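Handout 4: Notes on the visit to Bosholm

Module: Robots at Work
For use with the visit and with the written task that follows

Before you go

The visit takes the place of the April practical. Bosholm is a small site that records people doing ordinary household jobs, so that robot arms can later be trained on the recordings. You will see a demonstration in one of the furnished rooms, then a short session at the screens, then questions. Wear flat shoes. The floors are hard and you will be standing for most of the visit.

Bring this handout, a pen and something to lean on. Phones stay in the lockers. Bags can go in with them, but the lockers are narrow and a large rucksack will not fit.

Read section 2 of the course reader first, especially the pages on grippers and on fiducial markers. The staff will assume you know both terms.

1. The handheld grippers

The grippers used in the demonstration are not fixed to a robot. A person holds one in each hand and does the job with the gripper fingers in place of their own. The fingers open and close much as a robot's would, so the person is limited to the same sort of grasp. Small flat objects become awkward, and so does anything that needs a twist of the wrist while holding on.

Things to look at when you handle one:

The fingers and their pads. Press a pad with your thumb and note how much it gives.
The weight, and where it sits. Most people feel it in the forearm first.
How far the fingers open. Compare this with the width of a mug, a folded towel and a drawer handle.

Hold the grippers by the body. Please do not pick them up by the marker cube.

2. The marker cubes

Each gripper carries a white cube with black square patterns on its faces. The patterns are fiducial markers. A camera that knows the real size of a marker can work out how far away it is and which way it is turned from the shape it makes in the picture. A cube is used so that when the hand turns and one face is lost, another is likely to be in view.

At the start of a recording the person brings both grippers out in front of them, with the cubes towards the head camera. Watch how they stand or sit for this, and where they look. At Bosholm the cabinet drawers are a common starting place, as they need a reach, a pull and a push.

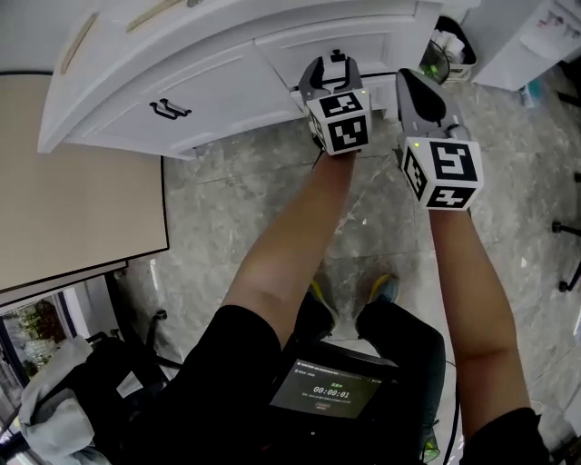 3. The drawer task

The demonstrator will open a drawer, take out a folded item, put it on the table and close the drawer again. You will see it done 7 times, with small changes between one go and the next. Note down what changes. It may be the starting position, the order of the hands, or the place where the item is put down.

Watch the handle in particular. A loop handle can be hooked with one finger of the gripper or held between both, and the two ways give quite different recordings. Bosholm accepts either – but asks each person to keep to one way for a whole session.

If the item is dropped, the demonstrator carries on and picks it up. These recordings are kept and labelled as recoveries. We will come back to them in the Nirnura lecture.

4. At the screens

After the demonstration you will move next door and look at recordings in Marulanda, the viewing program. Each group has a set of 213 short recordings to choose from. Pick two of the same task and play them side by side. For each one, write down:

When both marker cubes can be seen
When one is lost, and what is hiding it
Where the first contact with the handle takes place
Whether the head moves before the hands or after them

The full Esatberg set has over 3000 recordings and you will not have access to it on the day. It will be opened to the group afterwards through the course page.

5. Questions to put to the staff

You are welcome to ask your own. These came up last year and are worth asking again, as the answers may have changed:

How long can one person work before their movements become careless?
What do you do about mirrors, glass and polished floors?
Who decides that a recording is too poor to keep?
Do left-handed people hold the drawer with the other hand, and does it matter?

6. Written task

Write two pages on one difficulty you saw in the drawer task. Say what caused it, how it shows in a recording, and what you would change in the room or in the instructions. Sketches are welcome and do not count towards the length. Do not describe the whole visit.

Hand in on paper by 6th June, with your notes from section 4 stapled to the back.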